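Gripper comparison, wrist camera drops frames on controller B
Opened by Oriana Herrera, April 27, 2025
4 comments | 1 share

Setup: Jarkell gripper on controller A, Conneely gripper on controller B, same Kulumus wrist camera model on both. Target is 3000 open/close cycles per gripper with the camera streaming throughout. Controller A finished. Controller B stops logging images partway through and the motion program keeps going.

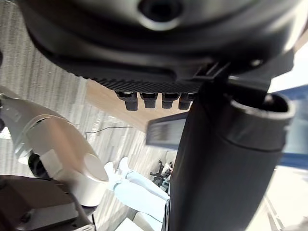
Wrist camera views, same bench session. 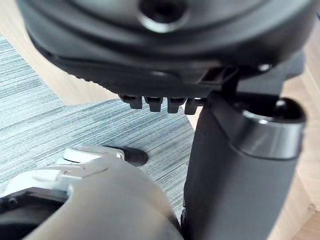 Expected: one image per cycle, timestamp within one control tick of the gripper status message.
Observed: timestamps drift, then images stop. No fault raised. Gripper status continues to report normally.

Tried so far:
- Swapped camera cables between A and B. Fault stays with B.
- Swapped the cameras. Fault stays with B.
- Reduced the stream to half resolution. Images stop later in the run, but they still stop.
- Power cycled B and reran from cycle zero. Same result.

Comment 1
Check whether the Conneely driver is polling status on the same thread that services the camera. Tilterier had that as the default config until the last release.

Comment 2 (Herrera)
It is. Polling interval was set to 2 ms on B and 20 ms on A, so the two runs were not comparable anyway. Changed B to 20 ms and moved the camera to its own thread. Restarting the count.

Comment 3 (Herrera)
Rerun on B complete, 3000 cycles, 3000 images. Timestamp offset stays inside one tick for the whole run. Grip force readings from the earlier B run should be thrown out, as the log has gaps wherever the queue backed up. I have marked that file as bad and left it in the folder.

Comment 4
Does the 20 ms interval hide slip events on the Conneely pads? The Jarkell reports slip as a latched flag, the Conneely does not.

Status: camera fault resolved. Slip reporting still open, moved to its own ticket for May.

Last updated by Oriana Herrera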